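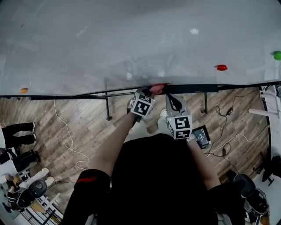 The gray table, from overhead.

Thoa sold the house in Wornerton in December, for less than she wanted. The buyer was a man named Orakzai who asked two questions, both of them on the subject of the well.

Her brother-in-law Kha drove down from Stirnham to help with the last of it. They filled 60 boxes and ran out of tape at four in the afternoon. He went to the store and came back with tape and a bag of oranges.

"You're keeping the letters?" he said.

"I haven't read them."

They were from Ánh, her mother's oldest friend, and they went back further than the marriage. Thoa had put them in a cookie tin and then put the tin in the car, under the seat, before Kha got there.

He peeled an orange over the sink. "She owed your mother 1,000 dollars," he said. "Did you know that?"

"No."

"She paid it back, too. It took her years - ten dollars here, twenty there."

Thoa taped the box shut and wrote KITCHEN on it. Then she asked him for half the orange.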